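Ticket: drive pick fails at tilt, cell 14
Queue: Nuneo bench automation
Raised by: night shift, Tikley site
Assigned: Bianca Tudose
Status: open, monitoring

Reported fault
Arm picks a 3.5 inch drive from the infeed, gets partway to the board and stops with "grip lost". Drive is still in the jaws when the operator walks over. Clearing the fault and pressing resume works most times. Twice the drive slid when the arm moved off again and had to be taken out by hand. Small parts are fine. The processors go into their pockets without complaint.

Background
The cell sorts parts out of retired servers. Claker gripper, blue fingertip pads, printed fixture board in light grey. The board was swapped in October for the current revision. The controller program is the Okoro one and hasn't been touched since the board change, apart from the speed edit noted further down.

Log

09:20 — Pulled the fault history. All the "grip lost" entries are on the drive routine, none on the processor routine. They all come after the wrist starts to rotate.

09:45 — Checked the air supply first as the wiki says to. No leaks at the fittings. Swapped the hose to the gripper anyway with the one from the spares drawer. Ran the drive routine, faulted on the second pick. Hose is not the problem. Left the new one on.

10:10 — Looked at the pads. The one on the fixed side was shiny and had a groove worn into it where the drive casting sits. Cleaned both with isopropyl and a lint-free cloth. Better for a while, then faulted again. Ordered a set from Claker, and took a pair off the training gripper in the meantime.

10:40 — New pads on. Fastener torque to the card inside the cabinet door. Re-taught the closed position, as the new pads are thicker than the worn ones and the old value was closing early. If you change pads and skip this step you will get the same fault with a different cause, so please don't skip it.

11:15 — Still one fault in the next run. Opened the program. Someone had raised wrist speed on the drive move to 800 and left the processor move at 300. I can't find a note for it. Put the drive move back to 300. It adds a little to the cycle and I don't think the site will notice.

11:30 — Grip force was set to 55. Left it alone. Going higher marks the drive labels and the buyers want those readable.

13:05 — Checked the board. One fixing screw at the back had backed out and the board could be rocked by hand. Tightened it and re-ran the board calibration. This may explain the odd processor that sat crooked last month, which was logged on another ticket — I've linked it.

13:40 — Sunlight. The night shift won't see this one but the day shift will. The board has a sheen to it and in the afternoon the wrist camera picks up coloured streaks off the surface. Blinds are to stay closed while the cell is running. I've taped a note to the window frame. A matte board would be the proper fix, and I've asked Nuneo for a price.

14:20 — Ran the drive routine with the arm paused during the tilt over the board, to look at the pads under load and check clearance to the Xeon in its holder.

Steps for the next person if it comes back

1. Read the fault history and note which routine it stopped in.
2. Wipe the pads. If there is a groove you can feel with a fingernail, replace them as a pair.
3. Re-teach the closed position after any pad change.
4. Confirm wrist speed on the drive move is 300. Don't raise it to make up time.
5. Try to rock the board by hand. Tighten and recalibrate if it moves.
6. Pause the arm with a drive held at the tilt and look along the jaw. The drive should sit hard against the pads with its label clear of the fingers.

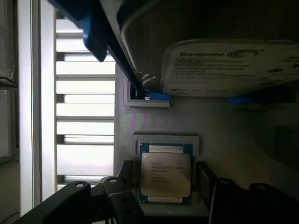

7. Resume at reduced speed and stay with the cell until the drive has been set down. If it slips, stop the arm and take the drive out by hand before you clear the fault.
8. Put the readings in this ticket, including the grip force, even if you didn't change it.

Still to do
Fit the Claker pads when they arrive and return the borrowed pair to the training gripper. Find out who changed the wrist speed. Ticket stays open until both shifts have run a full week without the fault.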